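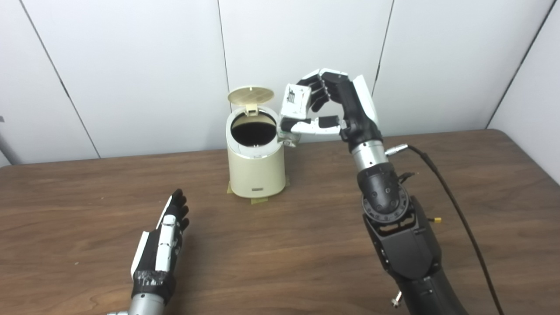

Why do households stop to separate food waste after the first weeks? In our material the most frequent reason was the distance between the place where food is prepared and the place where the waste is put, and the second was smell.

4.2 Place of the bin and length of participation

The previous section treated the written information which households received. In the present section we look at the kitchen itself. The analysis uses the 2,558 returned questionnaires from the three districts Momon, Latside and Tunstall. Questionnaires with no answer to item 7 (place of the bin) were kept in the sample and coded as "not stated", as we did also in Section 3.

Households could choose between four places: under the sink, on the floor, on a table or counter, and outside the kitchen. In Momon, where most kitchens are built after one and the same plan, the place under the sink was clearly the most common. In Latside the kitchens are older and differ strongly from each other, and here the answers were spread over all four places. Of every 100 households that kept the bin outside the kitchen, 40 had given up the separation before the second survey. For bins on a table or counter the share was much lower, and the difference remained when we controlled for household size and for the floor of the building on which the household lives.

We must be careful with the interpretation. Households with a strong wish to separate may choose the near place from the beginning, so that the place would be a result of the motivation and not its cause. The second survey contained a question on earlier habits, but it was answered too seldom to be of much help. We therefore speak in the following of association only.

A further point is the lid. The Hesik guideline, which the three districts follow, recommends a closed bin for food waste but says nothing on how the lid should open. Loose lids were often reported as lost or put away in a cupboard. Hinged lids (Figure 4) stay with the bin, but several households complained that the hinge is difficult to clean. The size was also mentioned. A small bin has to be emptied more often, and this reduces the smell, but it requires a walk to the yard that older residents in buildings without elevator do not like to make daily.

Figure 4. Small cylindrical bin with hinged lid, opened. 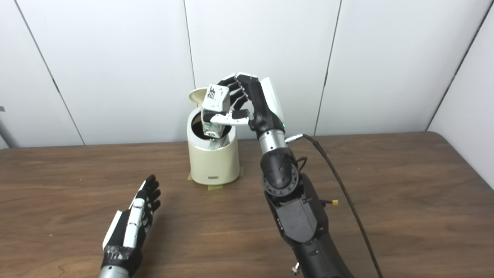
One respondent in Tunstall wrote in the free comment field that she had changed the place of her bin three times in one November, and that only on the counter did her children begin to use it, "because they see it before they see the other one." Comments of this type were frequent among families. Single households wrote more about smell, and some of them reported that they keep food waste in the freezer until the day of collection. Our questionnaire did not provide for this answer, so these households appear in the tables under "outside the kitchen" or "not stated", depending on what they had marked.

The treatment of the freezer cases changes the results for Latside slightly. If they are removed, the difference between the floor and the place under the sink is no longer significant, while the result for table and counter stays as before. Both versions of the model are given in the appendix. For the comparison of the collection intervals in Section 4.3 we use the full sample again.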